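Aranda Court is a residential condominium building in Ranholm, developed by Brotau. It has 56 units on nine floors, with shops at street level. Sales opened before construction began, and buyers paid deposits of 10 percent, held in escrow until closing.

The building was planned as rental apartments. Brotau changed the plan to condominiums after the city approved a smaller parking garage. By the time the building received its occupancy permit in December, 34 contracts had closed. Most of the remaining units were later leased with an option to buy.

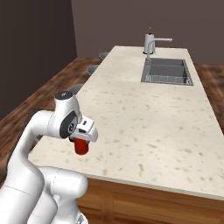 Heike Diekmann argued that the lease option hurt early buyers, as it put renters next door at a monthly cost lower than a mortgage on the same floor plan. Brotau answered that empty units would have lowered values further. A suit over returned deposits was settled before trial, and the terms were not made public.

The largest unit measures 842 square feet. Monthly fees cover water, heat, trash removal and the roof reserve. Owners may rent out their units for terms of six months or longer.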